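Collections > Everyday Objects > Gallery

Small Goods, Large Table: The Counter Collection at Hillent

The Hillent Study Collection holds 1,805 objects of ordinary household use, most of them packages, bottles, boxes, and containers of the kind that pass through a kitchen or a bathroom cabinet. The Counter Collection is a smaller group within it, made up of items that a person can pick up in one hand. It was brought together under the direction of Nosipho Radebe and is used for teaching, for handling sessions, and for loans to partner schools in the Murgate area.

Visitors who wish to see objects in person may request up to 18 at a time through the reading room, which opens at 10:00 in the morning. Requests for teaching groups are handled separately and should be received by the education office well before the start of term.

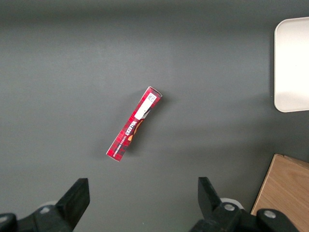

Text by Lucrezia Leone, Registrar, Study Collection

A long, narrow carton printed in red tartan, with the name WALKERS in bold white capitals. White strips show where the cardboard folds, and a white label with a small QR code runs along the upper part of the package. Food cartons form the largest single group in the Counter Collection, with 300 entries in the current register.

Printed cartons are valued for what they tell students about surface design. A pattern made for cloth must be fitted to a slim cardboard face, and the lettering must share that face with a picture and a line of small print. In the design course taught by Lino Galli, students are asked to draw a carton from memory before they are allowed to look at it a second time. The results are kept with the course papers and may be consulted on request.

Labels are recorded as they stand. The register distinguishes between printing that belongs to the package and anything on a separate label, and both are transcribed when they can be read. Small type that cannot be read with confidence is entered as "illegible" — staff do not supply the missing words from other copies of the same product. Outer cartons are stored flat in shallow drawers, grouped by size.

The collection also holds a considerable number of plastic containers. These were added later than the cartons, beginning with the Isaksson gift of 52 household bottles, and they are cataloged by shape, color, and type of closure. Color is noted in plain terms. The register uses "red," "clear," or "pale green," and it adds "translucent" where light passes through the wall of the vessel. Trade names for colors are avoided, as they vary from one maker to another and are seldom known to readers.

Bottles present particular difficulties on the shelf. A tall bottle with a narrow base will tip when a drawer is opened quickly, and for this reason the smaller pieces are kept on their sides in lined trays. Caps remain on the bottles they came with. When a cap and a bottle are received separately, each is given its own number until a match has been confirmed by Ximena Salinas, who oversees the plastics section.

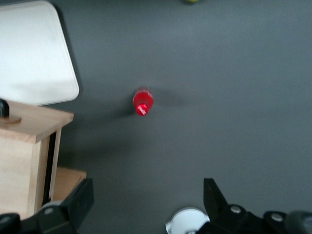 Small red bottle with a bright red cap, on its side. At left, a white tray and a box of pale wood.

The gray table provides a plain ground for objects of many colors, and red pieces are especially easy to study against it. Translucent bottles take the light in a different way from printed board, with highlights along the body and on the cap. Teachers planning a session on materials may wish to request one carton and one bottle together, so that students can compare the two under the same lamp.

Handling sessions are offered to groups from the upper grades and from adult programs. Each session begins with an introduction to the register, followed by time at the table. Bags and drinks are left in the cloakroom. Pencils are permitted; pens are not. Objects are returned to their trays by staff at the end of the session.

A printed guide to the Counter Collection, edited by Ada Gentile, is available at the front desk and from the Prikwood branch. The revised edition is expected in April and will include a new section on closures and lids. Teachers who hold the earlier edition may exchange it at either location.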